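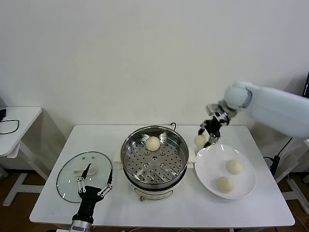

Home | Countertop Cooking | Steamers | Parts | Support

Dumville S6 Electric Steamer

The S6 is a countertop electric steamer for homes and small kitchens. It heats from a fixed element under the water well and draws 800 watts at full setting. The unit ships with one basket, one lid, a measuring cup and a printed guide.

Heating and control

A single dial sets the power level. Low holds cooked food at serving temperature. Medium suits fish, eggs and leafy vegetables. High is for dough, rice in a bowl and root vegetables. The dial has no timer function. A thermal cutoff opens the circuit when the well runs dry and resets once the element has cooled. Let the unit stand for five minutes before refilling.

Water

Fill to the line inside the well with cold tap water. Do not add salt, vinegar or stock during cooking. In hard water areas, scale forms on the element plate and lengthens the time to first steam. Descale after every 100 hours of use with the Plindolar citric powder sold on the Parts page, or with plain citric acid at the same strength.

Loading

Leave a finger's width between pieces of raw dough, which expand as they cook. Use parchment squares under anything sticky. Food should not touch the lid. If two kinds of food are steamed together, start the slower one first and add the other when the remaining times match.

Cleaning

Unplug the unit and let it cool. The basket and lid are dishwasher safe. Wipe the base with a damp cloth; do not put it under running water. Empty the well after each use and leave the lid off until the inside is dry.

Replacement parts

Lid, basket, lid knob, foot set and measuring cup are stocked. The Yau basket made for the older S5 has a narrower rim and will not seat in this model. The element and cutoff are service parts and are fitted at our Branton workshop only. Parts orders placed before noon leave the same day.

Warranty

Two years on the base, one year on the lid and basket. Scale damage is excluded. Warranty claims go to Krum Stan at the Branton workshop. For bulk orders and restaurant supply, write to Yeison Mamani and state the quantity, plug type and delivery address.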